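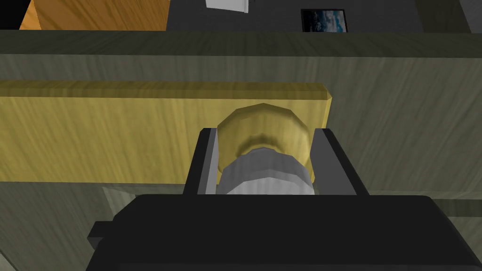
Tutorials > Simulation > Manipulation > Training a wrist-view grasp checker

Print this page | E-mail this page

Training a Grasp Checker on Simulated Wrist Views

If you have ever watched a robot arm close its fingers on thin air and then carry that thin air very carefully across the room, you already know why I love this little project. A grasp checker takes one wrist-camera image and gives you one number: how likely it is that the object is properly held. It's small, it trains fast, and you can build the whole thing in simulation before you go anywhere near hardware!

I'm using Zustham as the simulator and the Kestgate training scripts, but nothing in the method depends on them. Any simulator that can render from the wrist and report contacts will do.

What you need

- A simulated arm with a parallel-jaw gripper and a camera fixed to the wrist
- A short cylindrical object with faceted sides (we use a two-tone one, gold-yellow over silver-gray)
- At least one distractor close to the object in color
- A machine that can train a small image network

Step 1. Fix the camera so both fingers stay in view

Mount the camera so you can see both fingertips and the gap between them, with the gripper body along the bottom of the image. Lock that pose and write it down. The checker leans heavily on the fingers always turning up in the same place, and if you nudge the camera halfway through collection you will spend a very sad evening finding out why your scores dropped (ask me how I know).

I like a lighter inner face on dark fingers. Gray against black gives the network a clear edge right where contact happens.

Step 2. Make the background a bit mean

My first scenes were far too polite: one object on a plain surface, nothing else. The network got a perfect score and had learned almost nothing. So put something awkward behind the grasp. A yellow board lying right behind a gold-yellow cap is wonderful for this, as the two nearly melt together and the network has to look at shape and at the fingers.

Vary the wood textures too. Strong grain makes long straight lines, and long straight lines look a lot like finger edges to an untrained network. We draw the surface texture fresh for every episode and leave the walls and whatever is hanging on them alone.

Step 3. Collect the episodes

Run 100 episodes per object. In each one:

1. Place the object at a random spot the arm can reach.
2. Plan a grasp, then add a small random offset to the target.
3. Close the fingers and save one wrist image.
4. Lift, hold still, and record whether the object came up.
5. Reset and go again.

The offset in item 2 is where all your useful failures come from. If almost every grasp works, make it bigger. We aim for a fairly even mix, and it took me several tries to get there.

Notice that the image is saved before the lift. You want the checker to predict from the closed grasp alone, so the lift is only there to produce the label.

Step 4. Label from the lift, with one catch

Call it a success if the object is still between the fingers at the end of the hold. Don't use the contact sensor by itself. In simulation the fingers can report contact with an object they are barely brushing, and faceted shapes are especially bad for this: the pads may be touching a flat, or just a corner where two flats meet. Those corner grasps often twist loose on the way up.

Vignesh Pai suggested keeping them as their own third label instead of lumping them in with the failures, and that was a great call. It made the mistakes so much easier to read.

Step 5. Train

Crop to the area around the fingertips, shrink the crop, and train a small convolutional network. The Gowda config in the Kestgate scripts is a fine starting point. Ours settled after 7 passes over the data, and more passes only made it worse on new scenes. Shift the brightness a little during training, but don't flip the images left to right if your gripper body isn't symmetrical.

Split by episode seed and keep whole background textures out of the training set. If the same texture sits on both sides of the split, your score will look lovely and mean nothing.

Step 6. Test it on scenes it has never seen

On our hardest set (new textures, board directly behind the object) the version trained on plain scenes got 59 out of 100 grasps right. Adding the cluttered scenes brought it up a lot, and I did an actual dance in the kitchen. I'd rather you ran the comparison on your own scenes than trusted my numbers, so train both versions and keep the seeds the same. We repeat each run with 5 seeds and look at the spread before believing anything.

If it goes wrong

Scores near chance: check that the crop still contains both fingertips.

Everything predicted as a success: your offset is too small, go back to Step 3.

Great in training, poor on new textures: check the split first, then add more backgrounds.

Confident and wrong on corner grasps: turn the object through more starting angles. Even small turns change which flats the pads meet.

Next I want to feed the score back into the planner so the arm can open up and try again when the number is low. The Juvumeck page has the retry loop I'm starting from.

Last updated 16/08/2025 | Contact | Copyright Kestgate tutorials | Back to top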